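Old tower as a home file server – worth keeping or strip for parts?

Stallurgate Forums > Hardware > Older Machines

yeshi_m
Posts: 648
I have a gray tower that has been sitting under a bench since the office moved. It has a proper handle on the front corner, a drive cage up top and blue plastic carriers in the drive bay. I want to put two disks in it and use it for backups. Before I spend money I'd like to know if the board is worth the trouble. It powers on, the fans go to full speed, and then nothing on the screen. No beeps.

Carrilho
Posts: 2,186
Full fans and no beeps can be a lot of things. Pull all the memory, put one stick back in the first slot and try again. If it's the same, try a different stick before you blame the board.

ruker_bench
Posts: 1,922
Strip it. Keep the case, the cables and the carriers and put a newer board in. You will spend a weekend on this and end up with something that is slow and uses too much power.

yeshi_m
The case won't take a standard board without drilling. I checked the standoffs on Friday. Also I like the carriers, they come out without a screwdriver.

Carrilho
Drilling isn't hard, but I wouldn't do it to a case that already has a board in it. Did you try the single stick?

yeshi_m
Tried it. Same result with two different sticks, first slot and third slot. New coin cell as well. Reset the settings with the jumper.

tresonum
Then look at the CPU socket. Lay the case down so you aren't working sideways, take the cooler off, clean the paste and lift the lever. A CPU that isn't seated flat will give you fans and no picture. While you're in there, reseat the expansion card and check that the small power plug near the socket is pushed all the way in. I have missed that plug more than once.

ruker_bench
If he takes the cooler off he needs new paste, and the old ones can stick hard enough to pull the chip out with the lever still closed. Warm it up first or twist it. Do not pull straight up.

tresonum
Agreed on the twist.

yeshi_m
OK, side panel is off and the tower is on its side. The cooler is out of the way. Power supply wires are still bundled up by the drive bay, I'd like to leave those alone if I can. 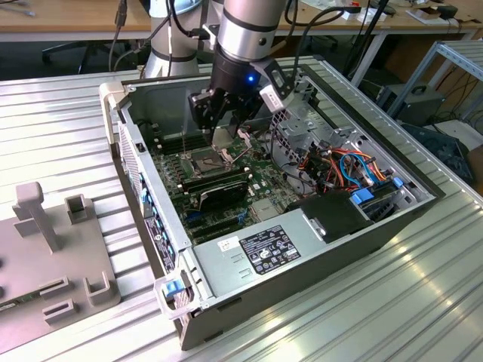
Meron Beyene
Leave the bundle where it is for now, but check how much slack you have before you add disks. I ran a similar tower for backups for years and the power leads for the second drive were too short. I had to buy an extension. For the socket, use a flashlight held low from one side, then from the other. Bent contacts show up as a gap in the pattern.

ruker_bench
An extension, paste, maybe a CPU – this is how the free server stops being free. I still say sell the carriers and buy something small.

Meron Beyene
The lead cost me less than lunch. And he has the case already.

Carrilho
Try it with the expansion card out too, if the board has its own video output. One less thing to go wrong.

yeshi_m
It does have one. I'll test with the card out first, then look at the socket with a light. Paste is on order, so the cooler goes back on when that gets here. Will post what I find.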